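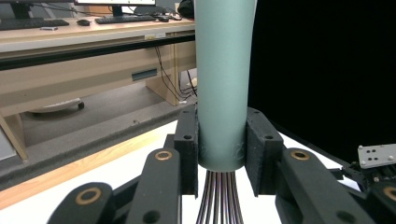
Sage-green tube held upright over the white bench top, thin dark wires running out of the lower end.

Bench gallery for the Trenura tube housing, kept by the Nandcombe workshop. The finish is matte, with faint scuff marks near the bottom rim – cosmetic only, within the Fahy handling limits. Housings are logged by number; the March batch starts at 1,368. Wiring checks are done on Thursday. Allow 30 minutes per tube.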